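Phone rack task, second round of results

26 May 2019

I said in April that I would write up the numbers once we had enough runs. We now have 1,688 logged attempts at putting a phone into its holder, which is double the 834 we had when I last posted plus 20 I had set aside for a bad clock and have since repaired.

The question is still the one Mircea Pană asked when we started at Sernstead: does the wrist view help with the last few centimeters, or is the policy doing all its work from the overhead view? To test it we train the same network twice on the same demonstrations. One copy gets both views. The other gets a gray rectangle where the wrist view should be. Everything else is held fixed, including the seed. 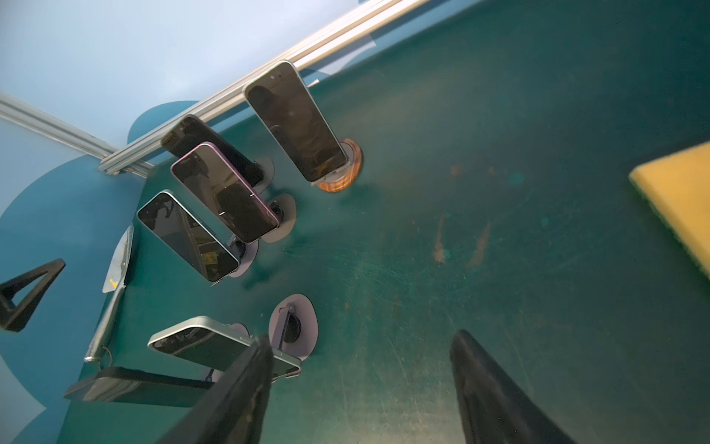
With both views, the arm gets close to the holder and then makes small corrections before it lets go. With the wrist view blanked it goes straight down and opens. On the round holders the second habit is often good enough, and the gap between the two policies is smaller than I expected. It gets wider when the phone starts out lying down, where the angle of the grasp matters more.

Dark screens are a problem for both. The glass picks up reflections from the room, and when I look at the saliency maps a good part of the attention goes to those reflections. I tried training with random brightness patches pasted over the screens. It helped the two-view policy a little and did nothing I could measure for the other one.

I also changed how we score. Before, a phone that ended up leaning on the rim of a holder counted as a success if it stayed there for 4 seconds. Now it has to be seated. I rescored the old runs the same way, so please don't compare these results with the chart in the April post.

Next I want to move the holders between runs in smaller steps. The Cluna code already supports it but the reset script doesn't, and I have to fix that first.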